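April. Started on the kitchen set for Merkum this morning. Reet wants 154 runs in the simulator before we train anything. 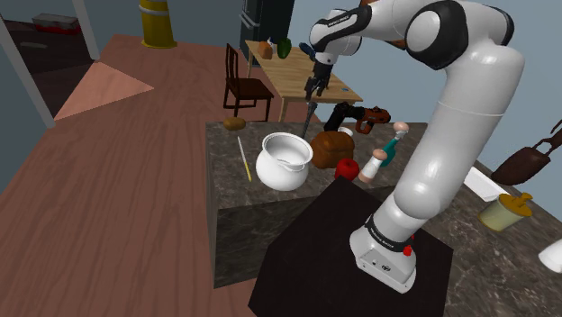
Merkum learns from whatever we feed it, so a lazy layout gives lazy data. I reshuffle the props between runs and keep the crowded ones – the bread right up against the pot is a good test.

Threw out 27 for jerky driving, mostly mine. 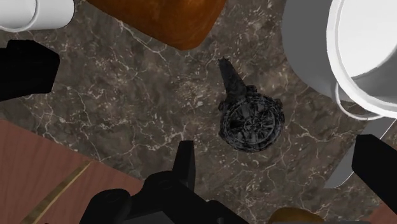 Do we keep the failed grasps? Zachary says keep them, tagged, in their own folder.

Stopped at 5.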